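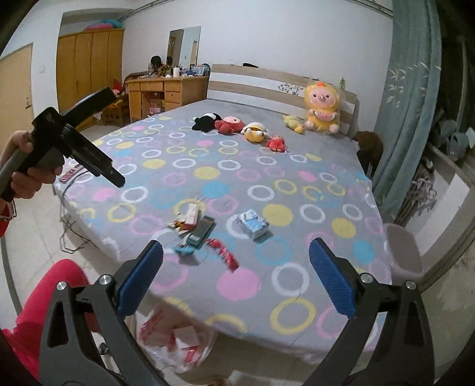

Why do people who own a perfectly good duvet still sleep under a blanket in September? The blanket is usually nearer, and fetching the duvet means admitting that summer is over.

3.2 Seasonal changeover in bedding

So runs the short version of our second finding. The longer version rests on 109 household diaries collected in Pakska and Cuevas, in which one adult per home wrote down each night what was on the bed and, where they could be bothered, why. Few could be bothered after the second week. Berenice Nava, who coded the entries, kept a separate category for "same as yesterday", and it soon became the largest in the study.

We had expected the changeover to follow the temperature of the room. It did so only loosely. In Pakska, where nights cool early, the median household waited 14 nights after its first written complaint of cold before changing anything. In Cuevas the wait was shorter, though the complaints were better written. Couples waited longer than people sleeping alone, and their diaries suggest that whoever raised the matter first was expected to go and find the duvet.

Figure 3. A double bed of the kind found in most of the homes studied.

Storage mattered more than we had allowed for. Households that kept winter bedding in the bedroom changed over sooner than those that kept it in a loft or, in one case, at a sister's. Bed size had no clear effect, nor did the age of the mattress – a question we included at the request of a reviewer and now wish we had asked more politely.

Two limits should be noted. The diaries record what people said they slept under, and 40 of them were plainly filled in at one sitting, in one pen. We kept these in the main count and left them out of the nightly analysis. The earlier Bukero survey, with 500 replies, put the question only once, in spring, when most people remember themselves as having been sensible. Its figures are set beside ours in the next section, where they agree rather less than we had hoped.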